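Mondley Table Tasks: README

Hi, and welcome to our dataset! This is the project my team built for the robotics club's spring challenge, and I'm the one who got stuck writing the README (I did volunteer, in a weak moment). If you're a new member, start with the folder section and come back for the rest later. If you're from another club and grabbed this off the share, hello, please read the license part at the bottom.

What it is

Mondley is a set of simulated tabletop episodes: one arm, one table, a handful of everyday objects, and a short written instruction for each attempt. There are 400 episodes in the current release. We drove all of them by hand through the teleop script, taking turns, mostly between dinner and whenever the lab closed. Our room is called Plondberg in the config files. It's named after nothing, we just needed a word that wouldn't clash with any of the other teams' folders, and now it's in every path and I'm scared to change it.

The challenge rules asked for "a home-like setting with at least one clutter item," and we went a bit overboard on the home-like part. Decorating the room was easily the most fun week of the semester.

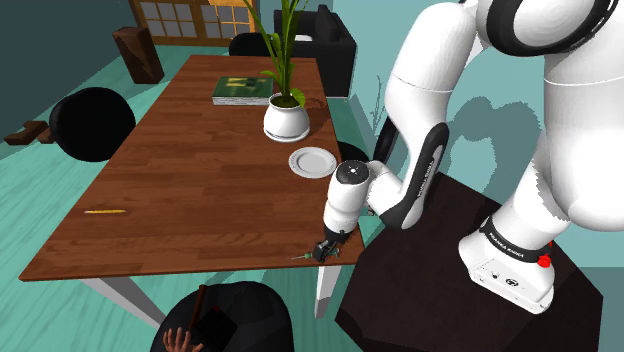
Object placement is where most of our design arguments happened. We wanted every episode to start with stuff spread over the tabletop, some of it easy to reach and some of it a real stretch, so the planner would have to deal with both. The pencil is my favorite of the bunch. It's so thin that being a little off in height means you either miss it or press the fingers into the table, and out there on the left, with the arm mounted over on the right, you have to reach across to get it. The plate is much closer but has that raised rim, so we grab it by the edge. The book stays closed in every episode (we tried hinging it, and the physics had other ideas!). The potted plant is clutter and nothing else. If your policy touches the plant, the episode scores zero, and yes, the leaves count.

How the folders work

Each episode has its own folder with the instruction as a text file, the joint log, the gripper log, and the views. The outside view shows you the arm and the room. The close view looks down over the gripper. Both use the same clock, so you can line them up by timestamp without doing anything clever.

There's a notes file in each folder too. Please read it! Whoever was driving wrote down anything odd, and "odd" covers a lot, from a sticky key to somebody bumping the desk halfway through a reach. A few of those notes are just complaints about the vending machine. I left them in.

Splits

Training and test are split by layout, so no arrangement of objects shows up on both sides. We held back 79 episodes for test. Our first split was random and our scores looked amazing, and then one of us noticed that the test set was basically the training set with the pencil nudged over. We fixed it, our scores dropped like a rock, and that was a pretty quiet meeting.

Instructions

These are short and written the way you'd say them to a roommate. "Put the pencil by the book." "Slide the plate back." We didn't clean up the wording, so you'll see the same task phrased five different ways, with typos in a couple of them. If you want tidy versions, the Fesell script in the tools folder lowercases everything and strips the punctuation. It doesn't fix spelling. I keep meaning to add that.

The two grippers

Okay, this one confuses people, so I'm giving it a section. The set has episodes with two different grippers. The white one with the small dark fingers is what we began with. The black one with the linkages came in later, when we wanted to see how much our policy was leaning on the exact shape of the hand (a lot, sad to say). The gripper name is on the first line of the gripper log.

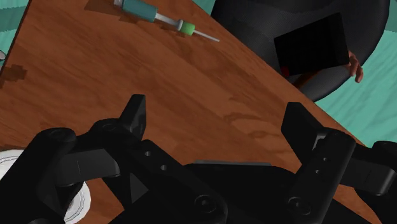 Opening width is stored in each gripper's own units, and we never converted them to a shared scale. If you mix both kinds in one training run, normalize first. I lost an entire evening to this, watching a perfectly good policy squeeze the air next to a plate, and I'd love for you to skip that experience.

Success labels

Labels are done by hand, yes or no. We watched every episode back and voted. If an object ended up sort of where it was supposed to be, we went with what the instruction said, word for word. So "by the book" got a yes if it was next to the book on any side, and "on the plate" got a no if it was leaning on the rim. You may disagree with some of these, and that's fine! The labels are in their own file so you can swap in yours without touching the logs.

Known problems

Episode 51 has a joint log that stops early. The views are okay, so we kept it for people who only need pictures.

Thin objects sometimes jitter when the fingers close on them. That's a contact setting, and turning it down made the plate slide like it was on ice, so we picked the jitter.

Some of the early drives are slow and wobbly. Those are mostly mine. They do count as real attempts, and a teammate swears they help the policy learn to recover.

Running the baseline

The baseline is called Böttcher and lives in the baseline folder. Type the name without the dots when you run it from the command line, or the older lab machines will throw a fit. The default settings train for 775 passes, and you can stop a good deal sooner if you're only checking that everything loads. Run the loader test before anything else. If it complains about a missing path, look for Plondberg in your config and make sure it's spelled with a capital P.

Using it

Free for clubs, classes and general messing around. Please mention Mondley if you put results on a poster, and send us a picture of the poster, we'd honestly be thrilled. If you find a bad label, put the episode number and your reason in the corrections sheet. I go through the sheet when I have time, which during finals means I don't, so give it a couple of weeks before you nudge me.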